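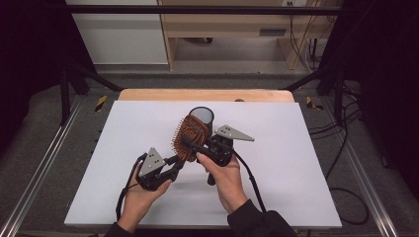

From: Hubert Makowska
To: bratgate-hands list
Date: 9th March
Subject: Re: [bratgate-hands] How many brushes is enough?

Hi Snežana, hi all,

Sorry for the slow reply, I've been under the Alhassan backlog and only got to the list this morning. Answers in between your bits.

> We are at 900 takes on the handover task now and I would like to know
> when we can stop. Wenitden stopped at 400 for their cups and they seem
> happy with it. Is a hairbrush really that much harder than a cup?

Yes, I think so, and it took me a while to come round to it. With a cup you can grab it more or less anywhere on the side and the passing hand doesn't much care. A hairbrush has a front and a back and a thin bit and a fat bit, and if the bristles are facing the wrong way when the second gripper arrives you either pinch bristles or you have to turn the whole thing over first. So there are a lot more ways to start, and the model needs to have met most of them. When I trained on your takes up to November it did lovely things with the handle pointing left and went completely to pieces with it pointing right. It just hovered! I went back through the takes and nearly all of them had the handle going left. We're all a bit lazy about how we put things down (me included, I did a good chunk of those).

So I don't want to give you a number and say stop there. What I'd like is for the next lot to be spread out better. Before each take, spin the brush somewhere new on the board, and every so often put it bristles down. I know bristles down is a pain.

> Also, do you want the bad ones? I have been deleting every take where
> I fumble and start again, and Mandivex's notes say to keep only clean
> runs.

Please stop deleting them! I mean, bin the ones where the tracking dropped out or somebody walked in to ask about lunch, but if you fumbled the brush and then got it back in the same take, that's gold to me. The model is going to fumble. At the moment it has hardly any idea what a person does next, so it carries on as if it still had hold of the thing. The Mandivex notes were written for a different job, where they were scoring people on speed, and I'd ignore that page.

What I would throw away is a fumble where you put the grippers down and use your fingers. Fingers can do things the grippers can't, and then it learns to wait for help.

> Last thing: my takes are coming out much longer than yours. Should I
> be hurrying up?

No, please don't hurry. Looking at the files, the extra time is mostly at the beginning, where you hold still before you go in. I do trim that, but my trimming script looks for the first movement and if your hands wobble a bit it thinks you've begun. Could you start moving as soon as the beep has gone? Then go at whatever speed feels normal. The other thing that eats time is a little pause halfway, when both grippers have the brush and you're deciding which one lets go. Decide before you start and say it out loud if that helps - I do, and I feel daft, but it works.

A few other things while I'm here, for everybody and not just Snežana:

- Check the triangle plates are tight on the grippers before you start. I had 13 takes last month where one of them was slowly turning, and I couldn't rescue a single one.
- Keep your cuffs and thumbs off the dots. If the dots go missing for a moment that's fine, if they're gone for the whole grasp it's no use.
- Mind the cables when you reach across. I find it easiest to give both a good bit of slack first.
- Type the object name the same way each time. I've got "hairbrush", "hair brush", "brush (hair)" and one that says "hedgehog", which made me laugh but also took me ages to find.

The full count across both tasks is 1742, if anyone wants it for the Bratgate write-up. I'd hold off quoting it until I've taken out the duplicates, as there's a folder that was definitely uploaded twice and I haven't had the heart to look at it properly.

Snežana, if you can get me a batch with the handles all over the place I'll retrain on it straight away and send you the clips, hovering and all. And does anybody have a second hairbrush, preferably a pale one with a different shaped head? I don't want it thinking they all look like this one.

Cheers,
Hubert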